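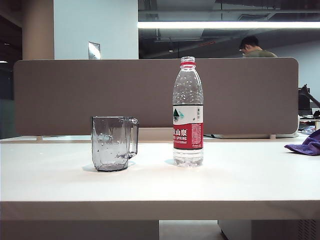 2. Planning and budgeting for a tabletop handling cell

2.1 Scope of this section

This section covers what must be decided and costed before an order for a Clodell bench arm is placed. Mechanical installation is in section 3. Wiring and first power-on are in section 4. Readers replacing an existing Clodell unit on the same table may go straight to 2.5.

The reference task used throughout is liquid handling with household containers: an open bottle and a handled cup standing on a plain white tabletop. It is a modest task, but it sets most of the requirements that cost money, including grip range, spill protection and the vision package.

2.2 Define the task

1. Write down every object the arm will be expected to handle. Give the width at the grip point, the height, and the weight when full. A bottle is entered twice if it will be handled both full and nearly empty.

2. Mark each object as opaque, tinted or clear. Clear plastic bottles and smoky tinted cups return poor depth readings on the standard sensor. If any object is marked clear or tinted, add the Umska vision option to the quotation at this stage. It can't be fitted on site.

3. Note any handle, spout or lip and the direction it will face at the start of each cycle. Where a cup handle points towards the next object, allow clearance for the gripper fingers between the two.

4. State whether containers will be open or closed. Open containers place the cell in spill class 2, and the items in 2.4 become compulsory.

5. List any soft items that will share the table, such as cloths. These count as objects even if the arm is never asked to pick them up, as they affect the clear area in 2.3.

Note: Use the real containers when taking measurements. Published bottle sizes do not include the neck ring, and faceted cups measure differently across the flats and across the corners.

2.3 Assess the table and the room

1. Measure the usable tabletop from the front edge to the nearest fixed item at the back. Where a desk divider is fitted along the far edge, measure to the face of the divider and not to the table edge behind it.

2. Deduct 61 mm from that figure for the base plate overhang. The result is the working depth to enter on the order form.

3. Check what is under the table. A cabinet or other storage unit below the top may prevent use of the through-bolt mount. In that case order the edge clamp mount, which needs a front edge or side edge free of trim.

4. Record the surface finish. Matt white is preferred. Gloss surfaces need the anti-glare mat, listed under accessories.

5. Record the position of ceiling lights. Long linear fittings produce bright streaks on faceted and curved plastic. Budget for a diffuser or a canopy if the fitting can't be switched separately from the rest of the room.

6. Record any seated position within reach of the arm, including positions on the far side of a divider.

CAUTION: A fabric desk divider is not a guard. It must not be entered as one in the risk assessment. Where people work behind or beside the table, order the reduced-speed licence or the fixed screen kit.

2.4 Build the budget

Enter costs under the headings below. Quotations from Clodell and from resellers follow the same order.

Arm and controller. One line, including the base plate and a power lead.

Gripper. The standard two-finger gripper suits most bottles and cups. Soft finger pads are charged separately and wear out. Allow 3 sets for the first year of daily use.

Vision. Standard sensor or Umska option, as decided in 2.2.

Spill protection. Drip tray, sleeve for the lower two joints, and raised feet for the controller. Compulsory for spill class 2.

Mounting. Through-bolt or edge clamp, as decided in 2.3.

Training objects. Bottles and cups deform after repeated gripping. Buy from one batch where possible and keep spares unopened.

Delivery. The packed arm and controller weigh over 259 kg when shipped with the Bastberg steel plinth, and a tail lift is required. Table-mounted orders go by ordinary carrier.

Staff time. Commonly left out. Include installation, teaching of positions and the acceptance run described in section 6.

CAUTION: Do not reduce cost by placing the controller on the tabletop or directly on the floor beneath it. Liquid damage to a controller without raised feet is excluded from the warranty.

2.5 Replacing an existing unit

1. Check the base plate pattern. Plates marked T fit the Tlapale series only and can't be reused.

2. Keep the existing drip tray if it is free of cracks. Sleeves and finger pads must be renewed.

3. Export taught positions before the old controller is disconnected. Positions taught with the standard sensor must be taught again if the Umska option is added.

2.6 Before placing the order

Send the object list, the working depth and the spill class with the order form. Orders received without a spill class are held and do not enter the delivery queue. Prices on a quotation are fixed until the expiry date printed on its first page. Changes to the gripper or mount can be made free of charge until the order is confirmed; changes to the vision package after confirmation are treated as a new order.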